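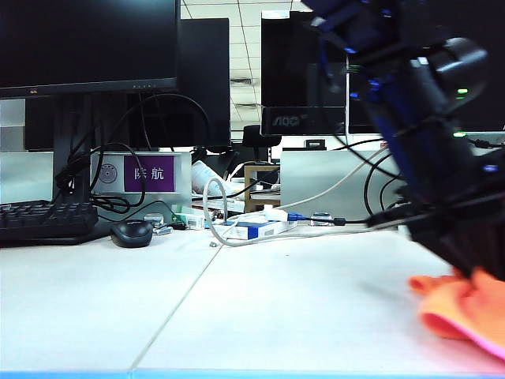

The Thin Layer: How a Board Shop Learned to Coat

The boards that came back to Dakwood in January had a white crust along one edge and a green bloom on the pins of a small relay. They had spent a winter inside pump controllers at the Skesport harbor works, in cabinets that were supposed to be sealed and mostly were. Three of the tracks near the relay had gone thin enough to break.

Dakwood builds circuit boards for other people. It places parts, solders them, tests them and ships them in trays. For most of its life the company did not coat anything. If a customer wanted a protective layer over the finished board, Dakwood sent the work to a subcontractor and added the week to the quote. The Skesport boards had never been coated at all. The drawing from Parness, the company that makes the controllers, did not ask for it.

"The cabinet was the protection," says Rhiannon James, who runs engineering at Parness. "We had a gasket, we had a rating on the door, and we thought the inside was dry. People open doors. They open them in the rain."

What followed took up most of a year and changed how both companies work. It is a fairly ordinary story in this trade, and a lot of shops are going through some version of it now, as electronics move out of clean rooms and offices and into wells, barns, roadside boxes and boats.

What a coating does

Conformal coating is a thin film of plastic laid over a finished board. It follows the shape of the parts, which is where the name comes from. It keeps moisture and salt away from the metal, and it holds dust off the narrow gaps between pins. It does not make a board waterproof. A coated board left in a puddle will fail, only later than a bare one.

There are several families of material. Acrylics are cheap, dry fast and come off with solvent when a part has to be replaced. Silicones stay soft and put up with heat. Urethanes resist chemicals well and are miserable to rework. Then there are the materials cured with ultraviolet light, which set in seconds where the lamp can reach and need a second way of curing in the shadows underneath tall parts.

Parness wanted silicone, on the grounds that the controllers run warm. Glenys Gwynne, the process engineer at Dakwood, wanted acrylic. Her argument was repair. Controllers come back from the field with blown input stages, and a technician has to be able to get at them.

They went back and forth for a while. The warmest spot on the board turned out to be well inside what an acrylic will stand, once somebody put a thermocouple on it with the cabinet closed. Acrylic won.

Cleaning first

Dakwood used a no-clean flux, as most shops do. The residue it leaves is meant to be harmless, and on a bare board in a dry place it is. Under a coating it can be a different matter. Film does not grip well over a sticky residue, and salts that get trapped there can draw moisture through the layer from above. Coatings keep liquid water off, but water vapor gets through all of them to some degree.

The first trial boards looked good under the lamp. After the humidity chamber they had blisters around the through-hole joints, where hand soldering had left the most flux.

"I had told everyone we wouldn't need a wash," Gwynne says. "I wrote it in the plan. So I got to go and unwrite it."

The wash added a machine, a drain, a supply of treated water and a long talk with the building's landlord. It also meant checking every part on the board for whether it could be washed. A buzzer could not, and neither could one brand of open-frame relay. The buzzer now goes on afterward, by hand. The relay was swapped for a sealed one, which Parness had been meaning to do anyway.

Boards are baked after washing. Dakwood skipped this on one early batch to save time and got cloudy patches in the film over the large ceramic parts, so the bake went into the work instructions and has stayed there.

The places that must stay bare

Ask anyone who coats boards what takes up the day and the answer will be masking. Connectors have to stay clean. So do test points, switch contacts, mounting holes that carry the ground, and the pads under anything fitted later.

At the start, Dakwood masked by hand with tape and molded rubber boots. Comfort Appiah led the bench. She had 15 years in electronics assembly behind her and had never coated a board before that spring.

The tape was slow to put on and slower to take off. Cut too large, it left bare copper beside the connector. Pulled off too late, it lifted the edge of the film with it. Appiah began keeping a notebook of which tape went where and how long after spraying it could be pulled, and that notebook was later typed up more or less word for word as the masking instruction.

The bigger trouble was wicking. Acrylic thinned for spraying is about as runny as water, and it will travel along a pin by itself and up into the body of a connector. From the outside nothing looks wrong. The connector passes a visual check and then fails on test, or passes test and fails in the field when someone unplugs it and plugs it back in. Dakwood lost a full tray this way before the cause was found.

The fix had two parts. Parness moved the nearest row of capacitors away from the main connector at the next board revision, which made room for a proper bare strip. Dakwood changed to a thicker grade from its supplier, Oyewole, for a bead laid around the connector before the rest of the board is sprayed. The bead acts as a dam. It has to be laid down first and given time to skin over, and the thin material stops at it.

"That should have been on the drawing from day one," says Hywel Cadwaladr, who handles technical support at Oyewole and spent a good part of the spring at Dakwood. "Most of the drawings I see say 'coat board, mask connectors' and that's the lot. There's nothing about how close, nothing about what happens at the edge."

His advice to designers is to draw three areas: where coating must be, where it must never be, and where it does not matter. The third area is the one that gets left off. Without it, the operator has to treat every line on the board as exact, and the price goes up accordingly.

Thickness and the lamp

Too thin a film leaves sharp corners bare. Surface tension pulls wet coating away from edges and pin tips, so the place that most needs covering gets the least. Too thick a film traps solvent, cracks when the temperature swings, and can pull on glass-bodied parts hard enough to break them.

Dakwood sprays two light passes, turning the board between them. Thickness is checked on a flat metal coupon that goes through with each batch, because a gauge is of little use on a crowded board. The coating contains a dye that glows under ultraviolet light, and every board is looked at in a darkened booth, front and back, tilted.

The glow shows where coating is. It says very little about how much. A bright pool beside a chip may be several times the thickness of the pale area next to it, and new inspectors tend to pass bright and reject pale when it is often the other way around. Appiah keeps a set of boards with known faults in a drawer by the booth and has each new inspector sort them before starting.

Bubbles are the fault that causes the most argument. A single bubble over bare laminate does no harm. A bubble that bridges two pins is a reject. In between there is plenty of room for opinion, and Dakwood and Parness ended up agreeing on a set of photographs, signed by both sides, that hangs in the booth.

What it cost

Neither company will give the full figure. Sioned Dafis, who manages Dakwood's accounts with Parness and several other customers, says the wash was the largest single item, followed by floor space. Coating adds to the price of each board, and it adds a day and a half to the schedule, most of that in drying.

Parness ordered 3,000 coated boards in the first full run. A small number have come back, for the usual reasons: lightning, a reversed supply, a forklift. The replacement controllers at Skesport have been through a winter. James had one pulled in the spring and sent to Dakwood, where it was washed of dust and put under the lamp. There was some yellowing near the power resistor and a chip in the film by one mounting screw, where a tool had slipped. The copper was clean.

Dafis has had other customers asking. Some of them, she says, do not need it. A board in a heated office with no fan will outlast the product it sits in, and a coating there buys a harder repair and a longer lead time. She has talked two customers out of it this year, one of whom came back later with a different product, a feed-silo sensor, that needed it badly.

The next question for Gwynne is whether to bring in a second material. The silo sensor sits in dust and ammonia, and acrylic is a poor match for that. Urethane would do better, but it can't share a spray head with the acrylic without a full clean-down, and the booth has room for one. Trials are planned once the drain on the wash line has been moved, a job the landlord has now put off twice.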